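Food and Cooking > Breakfast dishes > Egg dishes > Fried egg

Search the encyclopedia Go Advanced

Fried egg

A fried egg is a hen's egg, or less often a duck's or quail's egg, taken out of its shell and cooked whole in a little fat in a shallow pan. The yolk is normally kept unbroken. It is one of the plainest cooked dishes in the British kitchen and is eaten mostly at breakfast, either as part of a larger plate with bacon, sausages and tomatoes or by itself with bread and butter. The second form is usually called egg and toast, or eggs on toast when the egg is laid on the slice.

This article deals with the fried egg and with the bread and butter served beside it. For eggs cooked in water see Boiled egg and Poached egg. For eggs beaten before cooking see Omelette and Scrambled egg.

Names

The egg fried on one side only, with the yolk facing up and uncovered, is known as sunny side up. The term is American but has been understood in Britain for many years, and cafés now print it on their menus without explanation. An egg turned in the pan and cooked briefly on the second side is called over easy if the yolk is still runny and over hard if it is set. In older British cookery writing there is no special word for either, and the cook was simply told to turn the egg or leave it alone.

In the Stedlow district the dish of fried eggs with buttered bread was sold as a "plate and slice", a name that can still be found on the menu boards of two or three cafés near the market. The butter was charged for separately. 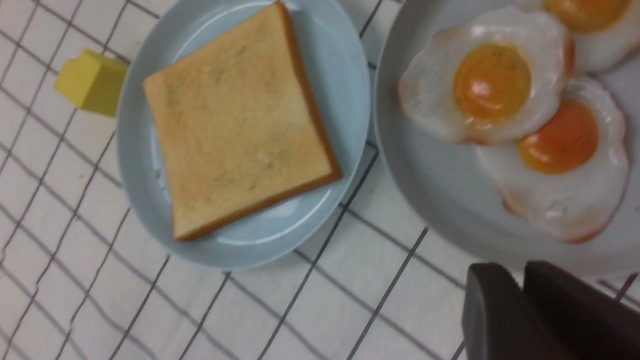 Fried eggs sunny side up, with sliced bread and butter.

The egg

A fresh egg fries better than an old one. In a fresh egg most of the white is thick and stays close to the yolk, so that the cooked egg is compact and fairly high in the middle. As the egg ages the white thins and runs further across the pan, giving a wide, flat egg with an untidy edge. An old egg is also more likely to break its yolk when it leaves the shell. The usual household test is to lower the egg into a bowl of water. A fresh one lies flat on the bottom, one that is a week or two old tilts, and one that floats should be thrown away.

The colour of the shell has no effect on the cooking. The colour of the yolk depends mainly on what the hen has eaten and ranges from pale lemon to deep orange. Buyers tend to prefer the darker yolk, and feed containing maize, marigold or paprika is used to produce it.

Eggs kept in the refrigerator may be fried straight away, though they take a little longer than eggs at room temperature and the yolk may still be cool when the white is done.

Pan and fat

The pan should be heavy and flat, with a sloping side low enough to let a slice in under the egg. Cast iron, carbon steel and coated aluminium are all used. Cast iron holds its heat well but must be properly seasoned or the white will stick to it. A coated pan needs very little fat, and is damaged by metal tools. The Gruditz egg pan, a small steel pan with hollows pressed into the base, was sold in this country for a time and turns up in second-hand shops. It makes a round, even egg but is awkward to clean, and the hollows are too small for a modern large egg.

Butter, lard, bacon fat, sunflower oil, rapeseed oil and olive oil are the common fats. Butter gives the best-liked flavour and burns soonest. A mixture of butter and oil is a frequent compromise. Lard and bacon fat were general until the middle of the last century and are still preferred by some cooks for the crisp edge they produce.

Method

There are two main methods, which give noticeably different eggs.

Slow frying. The fat is warmed over a low flame and the egg is put in before it begins to sizzle strongly. The white sets gradually from the underside upwards and remains pale and soft all the way to the rim. A lid is often placed over the pan towards the end so that the thin layer of white over the yolk is cooked by steam. The whole process takes up to 5 minutes.

Quick frying. The fat is made properly hot and the egg is slipped in from a cup or saucer. The edge of the white bubbles, browns and turns crisp while the yolk stays liquid. Hot fat may be spooned over the top to set the white near the yolk, a step known as basting. The egg is ready in a minute or two. Salt is added at the end.

More than one egg can be fried at a time. If they are put in close together the whites join as they set, and they are then either lifted out as a single piece or parted with the edge of the slice. Metal rings may be used to keep them separate and round. Eggs for several people are best moved to a warmed plate as they are done, since a pan that is too full loses its heat and the whites stay watery.

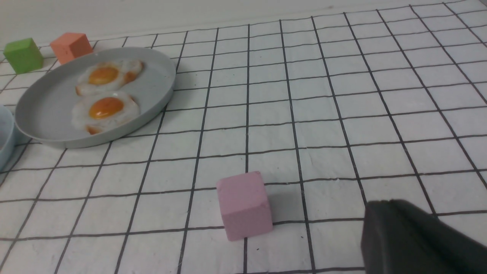

The eggs should be eaten soon after they leave the pan. A fried egg does not keep well. The white becomes rubbery as it cools, the yolk thickens and dulls, and reheating generally sets the yolk without improving the white. Where a cold fried egg is wanted, as in a packed sandwich, it is usual to cook the yolk hard from the start.

Bread and butter

White bread from a square tin loaf is the customary partner. The slice is served plain or toasted, and in some households it is fried in the fat left in the pan. A medium slice is thick enough to hold an egg without folding. Toast for eggs is made a light gold by most cooks, a darker toast being thought too hard to cut neatly when the yolk has run over it.

Butter is spread while the toast is hot if it is to soak in and after a short wait if it is to stay on the surface. Butter straight from the refrigerator tears plain bread, and a piece is therefore cut from the block and left out before the meal. Salted butter is usual in Britain. Margarine was widely used during and after rationing and some older recipes assume it.

Whether the egg goes on the bread or on a separate plate is a matter of habit. Bread kept apart stays crisp and can be used to mop up the yolk. Bread placed underneath takes in the fat from the egg and softens. Hotels tend to serve the toast separately in a rack, which cools it quickly.

Serving

A plate with a slight rim is better than a completely flat one, as it stops the yolk and fat from running off. Pale crockery is the most common. Warming the plate, either in a low oven or under hot running water, keeps the eggs in good condition for longer, and the difference is greatest with thick stoneware. One or two eggs is the normal helping for an adult.

Usual additions are salt, pepper, brown sauce, tomato ketchup and vinegar. Vinegar is chiefly a northern taste. Chopped chives, chilli flakes and soy sauce have become more common with the general change in British cooking.

In cafés

The fried egg has long been a test of the short-order cook, who may have a dozen or more on the hotplate at once. The former Lamont dining rooms at Marnton kept a kitchen daybook in which eggs were entered by the dish, and the busiest page, for a September fair day, records 645 fried eggs sent out between opening and the middle of the afternoon. The rooms closed when the street was widened and the daybook is held with other local papers in the town.

Large kitchens now often use a flat griddle with an oiled surface, on which the eggs are cooked at a lower heat than in a pan and seldom brown at the edges.

Food value and safety

A medium egg supplies protein, fat, vitamin D and several of the B vitamins. Frying adds fat according to how much is taken up from the pan, and draining the egg on the slice for a moment removes part of it.

A runny yolk has not been fully cooked. People who are elderly, pregnant or unwell should follow current official advice on which eggs may be eaten soft. Cracked eggs should be cooked through or discarded, and hands and worktops should be washed after handling the shells.

See also

Bacon; Butter; Egg cup; Frying pan; Poached egg; Toast; Toast rack

Last revised 3 Apr 2019

Reader comments (4)

Przemysław Sowa
Good article. You could mention that in Poland we call it jajko sadzone and it is a dinner dish too, with potatoes and dill and a glass of buttermilk. My mother never made it for breakfast, breakfast was scrambled.

tilly_b
I had one of those Gruditz pans! Came from a jumble sale with no handle, my dad made a new one out of a bit of broom. You had to oil each hollow with a brush or you'd be chipping egg out of it till dinner time. Does anyone know if they made a bigger size?

Marnton reader
The Lamont rooms did a very good egg and fried slice. I washed up there when I was 14 and the plates came back yellow, every one of them. Put them in cold water first, hot water sets the yolk on hard.

P. H.
The entry says the whole slow method takes up to 5 minutes. On my electric ring it is nearer 10, with the lid on from the beginning. Worth the wait though, lovely soft whites.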